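How to get on a guest list and book a table for a night out

Most larger clubs run two systems at the door. One is the guest list, which gets you in free or at a lower cover before a certain time. The other is table service, where you pay a minimum spend and get a reserved spot for the night. The steps below cover both, using the clubs around Urkton as the model. Other cities work much the same way, but check the times.

What you need before you start

A final head count, or close to it. Government photo ID for everyone in the group. One person willing to put a credit card down if you want a table. A phone number that person will answer on the night.

Step 1: Pick the room before you pick the night

Look at the music first. Cisneros plays house and techno in the main room and keeps the small room for hip hop. Wotik is open format, which means a bit of everything and a lot of requests. If half your group wants to talk to each other, neither is a great choice before midnight, and you would be better off starting at a lounge.

Check the calendar on the club's own site. A ticketed headliner usually means the guest list is closed or much shorter, and table minimums go up.

Step 2: Sign up for the guest list

Fill out the form with the name of one person and the number of guests. Use the name exactly as it appears on that person's ID. The door staff search by surname, so "Trig" will not turn up Trygve Hovland.

If the form link on the club's page gives you a 404, the list for that night has probably been taken down. Try the promoter's page or phone the box office in the afternoon.

Expect a text back the same day. It will tell you the cut-off time, which is often 11 p.m. Arrive at least 35 minutes ahead of it. Being in the line at the cut-off does not count as being inside, and you will pay the regular cover.

Step 3: Sort out clothes early

Read the dress code and pass it on to the whole group a couple of days ahead. Collared shirts and dark shoes are safe at nearly every club. Athletic wear, work boots, ball caps and jerseys are the usual reasons people get turned away. Wash what you plan to wear the day before, and hang it up as soon as it's done. Dark colours go on cold, inside out.
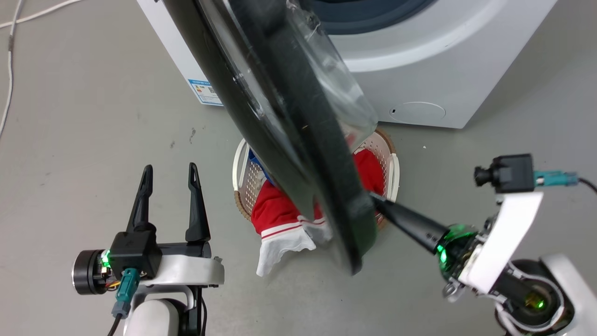 Step 4: Decide if a table is worth it

Divide the minimum spend by the number of people, then add tax and gratuity. Those two together can add a third to the bill. For a group of four, a table rarely works out cheaper than buying drinks at the bar. For a group of eight it can come close, and you get a place to sit and somewhere to leave your coats.

Ask for the floor plan. Tables by the dance floor cost the most and get bumped into the most. The raised row along the back wall is usually cheaper and has a better view of the DJ booth.

Step 5: Confirm in writing

Before you give a deposit, get these by email or text: the table location, the minimum, what the minimum includes, how many guests are covered, and how long the table is held if you are late. Also get the name of your host. At Wotik the bookings go through Seon-mi Koo, and at Cisneros you deal with Nam-gil Jin.

Step 6: Get there and get home

Parking near both clubs is limited and the street spots are permit only after 9 p.m. The Pakport shuttle stops a block from Cisneros - check the last run before you leave home. Agree on a meeting spot outside in case phones die.

At the door, the table group goes to the host stand and the guest list goes to the left-hand line. Have your ID out. Coat check is cash only at Cisneros from October through April.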